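I spent most of last winter arguing with a piece of paper. It was our rules for the folding cell, pinned up by the door, and it had grown to 13 lines because every time something went wrong one of us added another at the bottom. By December I could hardly read it, let alone follow it!

So Lensa Gebru and I sat down with a pot of tea and went through the lot. Lensa has a lovely way of asking what a rule is for and then waiting, quite kindly, while you work out that you don't know. We lost five lines that afternoon. One of them told people to smooth every garment by hand before the arms began, which rather defeats the point of having them.

What stayed was mostly plain housekeeping. Clothes to be folded start in the bin and go nowhere else. The finished pile lives in a back corner, so an arm needn't reach across it to get at the next thing. Cables are clipped along the links with enough slack for a full bend at the elbow, and you run each arm through its whole reach, slowly, before the first garment of the day – yes, even if you did it yesterday.

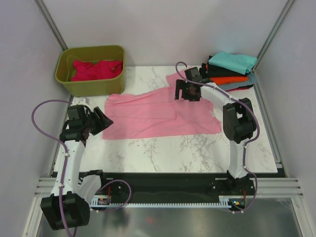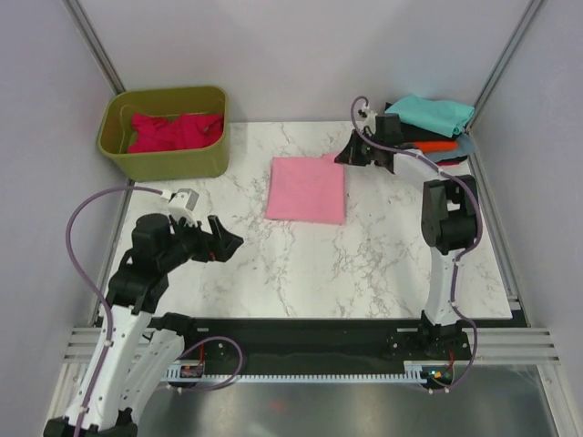 The rule I fought hardest for is about hands. If you want to straighten a sleeve, you stop both arms first, and you say so out loud to whoever is at the desk. Thaddäus Grabner thought this a bit theatrical when he joined us from Maltance, where they had a proper written standard running to 114 pages (he carried it about in a ring binder, bless him). He does it now without thinking, and in a louder voice than mine.

We also agreed to write down the bad folds as well as the good ones. It's tempting to keep only the tidy results, and I've done it myself, but a log with no failures in it is no help to the next person who has to change a setting. Ours has 660 entries so far and plenty of them make me wince.

The new sheet has eight lines and fits on one side in large type. Lensa wants to add a ninth about drinks near the control desk, and I'm afraid I know whose mug she has in mind.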